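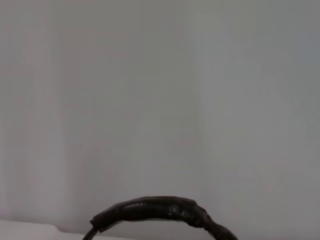 The Drirnport flat: a gallery of very little

We moved into the flat at Drirnport on a Tuesday with 13 boxes, a mattress and a firm intention to own less. The intention lasted until lunch. By teatime I had ordered a lamp.

This page is for the relatives, who keep asking to see the place and who have been promised pictures since before we had keys. It is also for anyone else who has ended up in one of the Skerkemska blocks and is wondering what to do with all that pale paint. I should say now that I am no decorator. I once hung a mirror so badly that visitors thought they were shrinking.

The walls came first, as walls do. They are grey. The tin says something more poetic, but the tin was written by someone paid by the adjective. We asked the letting office whether we could go for a nice ochre and they sent us a document 350 lines long, the gist of which was grey. I read as far as the section on picture hooks (permitted, singular) and went to bed.

Having lived with it for a while, I have come round. Grey asks nothing of you at breakfast. It does change through the day, so that the same paint looks faintly warm on one wall and faintly blue on the next one along, and two people can have a long and pointless argument about whether the decorators ran out halfway. They didn't. I rang and asked, and was told so in a tone I recognised from school.

There are marks on it already, of course. The smallest speck shows up from the other side of the room, and I have spent more time than I'd like working out whether one of them is a fly. I've bought a special sponge. The sponge has its own instructions, also long.

Next, the matter of tea. The old kettle stayed behind with the old flat, having welded itself to the worktop in spirit if nothing else, and I went shopping for a new one with what I believed was an open mind. Erport had a whole aisle of them. There were kettles with windows, kettles with lights, a kettle that wanted to know my wifi password. I stood there so long that a member of staff asked if I was being looked after. In the end I decided on black, on the grounds that everything else in our lives had gone pale and we might as well be able to find the thing in the morning. It is a round, squat article with a high arched handle looping right over the top, and on a pale tabletop you could spot it from the bus.

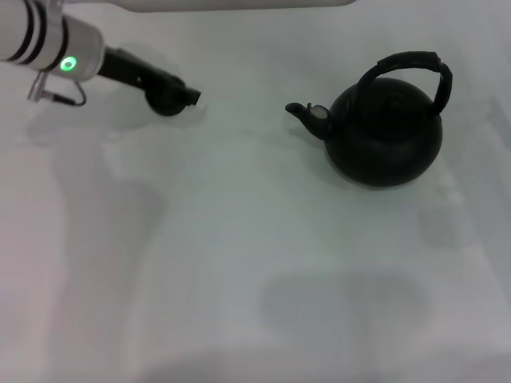

Choosing a shape took longer than choosing a colour, and involved a certain amount of miming in the aisle with an invisible kettle. My other half favours something tall and slim. I like a kettle with a bit of a belly, and the dark, bulbous sort with two proper mounts for its handle won the day, partly through merit and partly through my being the one with the bank card. The finish is on the matt side, so it doesn't show me my own face before eight o'clock, and I count that as a feature. It looks a little like something you'd hang over a campfire, if your campfire had been approved by the letting office.

Still to come: the shelves, which are from Poduval and are at present a flat parcel in the hall with a bag of screws taped to it. The order number ends in 3816, which I know by heart from reading it down the phone. They sent the brackets for a different shelf. The different shelf's owner presumably has ours, and I hope they're very happy together.

The lamp has arrived too. It's grey.

More when the shelves are up, or when I give in and call the parcel a bench. If you're visiting, it's the second door past the bins, bring biscuits, and please don't lean on the paint.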